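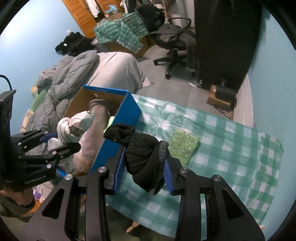

Figure 6. Sock sorting with two hand-held grippers. Each gripper holds one rolled sock next to the open blue box.

Section 9: Running the Sock Station on Open Day

1. Spread the checkered cloth over the table. Creases are fine.
2. Set the box on the cloth with the open side up.
3. Stand at the table with one gripper in each hand.
4. Close the blue pads on both sides of the sock. Stop squeezing once it is held -- more force only twists the roll.
5. Hold the sock over the box and open the fingers slowly.
6. Hand the grippers to the next visitor after 20 minutes.

Note: Visitors at the Trarkstead site may use their own socks.

CAUTION: Keep fingers away from the linkage bars and pivot screws while the gripper closes.

CAUTION: Do not pull on the cable. If it catches, put both grippers down and call the Sevham desk.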